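Budget for a tabletop arm that portions small food items - is the quote sane?

Posted by gwenfold, Jul 19, 2024

We're a small test kitchen inside a larger office, and I've been asked to put a number on a tabletop robot arm for next year. The task is dull: move small cooked pieces of food from one shallow bowl to another, a few at a time, without mashing them. We do it by hand now.

Galter quoted us for the arm, a parallel gripper, a stand and two days of setup. Then there's a line called "application tooling allowance" at 1,553 dollars with no explanation under it. The sales rep says it covers "whatever end tool the task turns out to want." I've bought enough ovens to distrust a sentence like that. He also says the arm will be doing our job by the end of the second day.
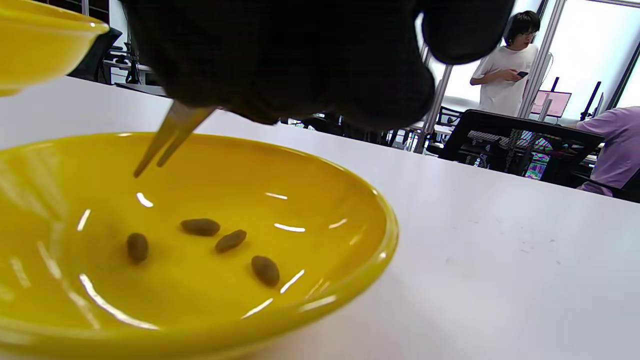 My main worry is the tooling line, since the arm itself is priced like everyone else's. We'd want to use ordinary kitchen utensils if we can, and the bowls we already own. They're glossy yellow plastic with sloping sides, and the food is small, smooth, oblong brown pieces a bit like beans, so a fork has to come in at an angle close to the rim. Is it realistic to have a robot hold a regular metal fork, or is the allowance there because they know it won't work? And what else is missing from a quote like this? The budget is due in October and I only get to ask once.

Hiwot Ejigu

Ask them to itemize the allowance or strike it. If they won't do either, you have learned something about the rest of the quote.

On the fork: yes, an arm can hold one. Holding it the same way every time is the hard part. A round or tapered handle turns in flat gripper fingers the moment the tines touch anything. We had printed sleeves made for our utensils and went through 42 of them before the design settled down, and that came out of a budget line that didn't exist.

Shiny bowls are a second problem if the arm uses a camera. Ceiling lights leave white streaks on glossy plastic and the software can take one for an edge or a piece of food. Matte bowls are cheap. Buy those before you pay anybody to tune the vision.

Things I'd look for in the quote and probably not find:
Spare gripper fingers
Washable covers, if the food is going to be eaten
A guard or a safety review, if people work near the table
Support hours after setup, with a price per hour
Shipping both ways for repairs

And two days of setup gets you an arm that moves. I wouldn't put "doing our job" in anything your boss will read.

tallow_and_rye

we got the Fedico one and its fine. just get a suction cup instead of a fork

Kan

Suction on small curved food is a gamble, so please don't order it on the strength of one line. It might seal on some pieces and leave you swearing at the others.

What I'd do is make the vendor run a trial before you commit. Send them your bowls, your fork and a bag of the real food, and ask for 100 attempts in a row on video with no cuts. We asked two vendors for that. One went quiet. The other was Hirby, and they got 62, which was a long way below the brochure but at least it was a number I could plan around. We bought from them and budgeted for a person to stay at the table.

Has anyone worked out what the hand process costs you? If it's an hour here and there, I doubt the arm pays for itself on any schedule - and I say that as someone who owns one. Renting for a few months may be the better line to put in the October budget. Get the rental price in writing, and check whether any of it counts toward buying.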